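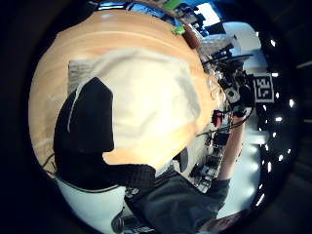 4 min read

Tukness round table, 12 months on

By the Viltcombe Home Desk
June 12, 2021

I don't trust round tables. They look generous in a showroom and then you get one home and find there's no corner to shove the mail into, no straight edge to line anything up against, and nowhere to push it that doesn't waste a wedge of floor. So when the Tukness replaced our old rectangular one, I gave it until the end of winter. It's still here, and I still have complaints.

First, the colour. Tukness sells it as "natural", a word that covers a lot of sins. Ours is a light honey, more orange under a warm globe than it ever looked on the website, and glossy enough to catch the light in one big patch. If you read at the table, or sew, or do anything that involves staring at a pale surface for an hour, you'll end up shifting your chair to get away from the glare. A matte finish would fix it. Vogler offers one on a similar table, and charges accordingly.

The grain is nice. I'll give them that. It runs in soft streaks and doesn't have the repeating look I was expecting at this price, which was 2082 dollars delivered. That's a fair bit of money for something that arrives in two boxes with an Allen key.

We mostly use it as a work table. Large flat things get spread out on it, folded, smoothed and folded again, and that's where the shape starts to annoy me. Anything roughly rectangular has to go across the middle. Slide it towards the rim and a corner hangs over the curve, and then the whole lot wants to follow it to the floor. On a square table you'd just line up two edges and get on with it. I've learnt to work from the centre out, but I don't think I should have had to learn anything to use a table.

Small things drift outwards as well. The middle gets cleared for the job and everything else ends up around the rim, half a hand's width from falling. The brochure claims the round top "encourages a tidy centre". Sure, if you don't count the outside.

The surface itself has held up better than I thought it would. Fabric slides over it without snagging, and so does paper, though I wouldn't write on a single sheet with a ballpoint because the top does take a dent. We have two, both from pens. Hot mugs left a ring in the first month, which faded after a few goes with the Tedamach wax. I'm not convinced the wax did it. It might have faded by itself.

Assembly took one evening. The instructions skip a step with the washers, and if you miss it the top rocks. Tighten the bolts again after a week or so, then again in July or whenever your heating has been running for a while. Ours had worked loose both times. The warranty booklet says the frame has been tested to 3000 hours of use without saying what counted as use, so make of that what you will.

Delivery was an extra 196 dollars and the bloke left it in the hallway.

Would I buy it again? At full price, no. On sale I'd think about it, provided the room was big enough to walk right around it. In a small room, or if your work involves long straight cuts, get a rectangle and spend the difference on a decent lamp.

Good: attractive grain, smooth top, steady once it's been tightened properly.
Not so good: glare, soft surface, bolts that loosen, the price.
Score: three out of five, and I went back and forth on the third.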